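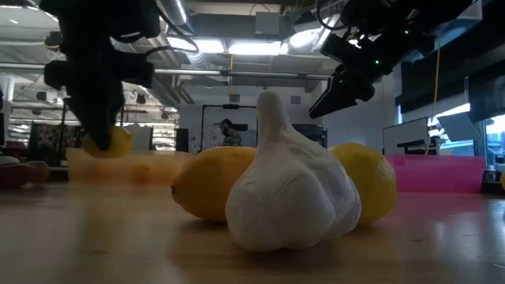
4. What the growers told us about leaving the packing shed

I went into the interviews expecting to hear about price, and I did hear about price, but mostly I heard about boxes. Of the 59 growers who had supplied the Marulanda packing shed in the season before it changed hands, nearly all wanted to start with the new crate rules, and a few of them never got off the subject (one transcript runs to nine pages before the word "dollar" turns up!). So I've organised this section the way the conversations went, which is a bit untidy, and I've left the payment data for Section 5.

The rules themselves are short. Under the new owners, produce had to arrive in the shed's own crates, washed and graded, by seven in the morning. Growers in the Pundby district, who are the furthest out, had been used to dropping off the evening before in whatever they had. Nayeli Ochoa and I drove that road a fair few times while we were doing fieldwork, and I can tell you it isn't one I'd want to do before dawn with a loaded ute and the roos out.

We coded 153 separate reasons for leaving or thinking about leaving. I should own up that the coding took two goes. On the first pass I lumped the early cut-off in with transport costs, and Gayan Sheikh, who was second coder, quite rightly pulled me up on it. A grower who can afford the fuel but can't find anyone to mind the kids at five in the morning has a labour problem, or a family problem if you like, and we gave it its own code after that. The second pass went much better, and we settled the leftover disagreements over a long lunch.

Small mixed growers took it hardest. If you've got two hundred trays of one line, grading is a job you set up for once. If you've got garlic, a few lemons off the house trees and some late pumpkins (Figure 1 has the first two, in a tabletop arrangement), you're setting up again for every line, and each one needs its own crate even when it's only a quarter full. One Brindberg grower told me she was "paying to cart air", and I've pinched that for the title of our next talk.

Figure 1. Garlic bulb (oversized model) and three lemons.

I don't want to paint the shed as the villain. Its manager gave us a generous afternoon and a copy of the rejection records, and the old system really was losing a lot of stock to bruising. Several growers said as much, including some who'd already left. What they objected to was hearing about the change in a letter dated July 27, 2022, with planting decisions already made and no meeting called until well after.

Where did they go? Some shifted to the Clodbridge wholesaler, some started roadside stalls, and 5 stopped selling altogether, though two of those were retiring anyway and told us so with great cheer. The stalls surprised me. I'd assumed they'd be a stopgap, but 7 of the growers running one said they'd keep it going even if the shed went back to evening drop-offs, mainly for the chat with customers. Our interview guide had no question about that at all, and I'd add one if I were starting over.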